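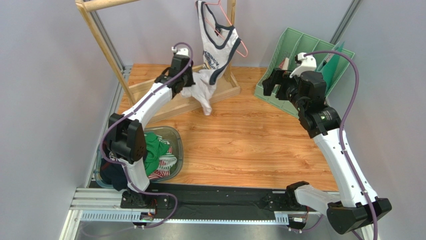

Small pine clothes rack, wire hangers and sleeveless tops

hawi_b
Hello all. I have a question about hanging tank tops. I have a small clothes rack of light natural pine and I use thin wire hangers, the pink ones. With the sleeveless tops I always have the same trouble. The top does not hang straight, the lower part twists a little and the hem bunches to one side. My white one with the navy trim at the neck and armholes is the worst. It has a blue print on the chest and I do not want to fold it on the print. Should I change the hangers, or am I hanging it wrong? I paid 14 for the rack at a Gatwood sale in July and I would like to keep it.

Sadowski_B
Wire hangers are the problem, I am sure. They are too thin for cotton straps. Get the wide ones with a notch. I bought 10 from Barrera and my tops are straight now.

pranab.m
I do not agree with Barbara. I have used wire hangers for many years and my tops hang well. The twist comes from the washing. If the side seams are pulled in the machine, no hanger will repair it. Lay the top flat, pull both side seams gently with your hands, then hang it.

Sadowski_B
Pranab, I also pull the seams. The straps still slide on wire. Maybe your tops have narrower necks than mine.

pranab.m
It is possible. Mine are boys' sizes.

yhosoda
May I ask if the rack stands level? Mine has a rectangular base frame, and one corner was higher than the others. All my hangers moved slowly to the left. I put a piece of cardboard under the low corner and after this they stayed in place. It does not explain a twist, but it is good to check.

hawi_b
Thank you, Yoshinori. I checked with a glass of water and the floor is good. I will try the seams first, as it costs nothing. Please tell me also about the print. Is it bad to hang it with the print on the outside?

robel_l
Outside is fine, but keep it out of strong sun. For drying I turn mine inside out and for storing I turn it back. One more small thing: I keep my clips in a plastic desk organizer tray near the rack. One clip on each strap, and the wire is no problem any more.

Sadowski_B
Clips leave marks on the straps. I would not do it on white.

robel_l
Not if you take them off when the top is dry.

hawi_b
I did the seams this evening, before hanging. It is better at the bottom, but the left strap still slides. I will borrow two clips from my sister and write again.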